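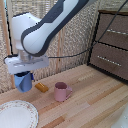
I wanted a woven wall covering for a long time before I bought the Tuhiwai panel from Prultilmont. My wall was plain white and every voice in the room came back from it with a small echo, so on the telephone I sounded like a person in a bathroom. I did not want wallpaper, and I did not want the gray felt squares which everybody has in the office. The weave is coarse, in beige and cream mixed together, and it goes well with the light wooden post on the left side and also with the brown cabinet, although I was afraid that the cabinet would look too dark against it. The wooden tabletop was there before the panel, and I did not need to change it.

The color was my biggest question before ordering. In the shop pictures it looks almost yellow. At home it is softer, more like oatmeal. In the evening, under a warm lamp, it becomes a little darker, and I like it best at this hour. If you expect a pure cream, please ask for a sample first. I asked, and it came in an envelope without any letter, but it was the correct one.

Mounting took me one afternoon with the help of my neighbor. The kit has 16 screws and a paper with drawings, and the drawings are good except for the second one, where it is not clear which side of the rail is up. We put it wrong and had to take it down again. Use a level. With a coarse weave the eye finds a crooked line very fast, and then you look only at this line.

What I do not like is the dust. The open texture collects it, and a wet cloth is not a good idea (the instructions say dry cleaning only). I go over it with the soft brush of the vacuum cleaner, on the lowest power, from top to bottom. When I tried it from side to side, the brush caught on the strands. One strand near the floor has come a bit loose since May. I pushed it back with a toothpick and a drop of glue and it has stayed there.

The smell in the first days was like dry grass. It went away when I kept the window open. My sister said that she liked it and was sorry when it was gone, so this is maybe a question of taste.

For the echo I can say that it is better, but the room is not silent. A carpet did more for less money. Do not buy the panel only for the sound.

I also looked at the Wondilell panel, which is cheaper and has a thinner weave. In the shop I could see the board through it, and the corners were already bent on the display piece. For a hallway it would be enough. The Tuhiwai is heavier and the edges are finished more carefully.

Delivery was slow, and the box had one crushed corner, but inside everything was packed well. I wrote to the customer service about the second drawing and they answered politely that they will correct it. I would buy the panel again, in the same color.

Nataša Kelmendi
22/11/2025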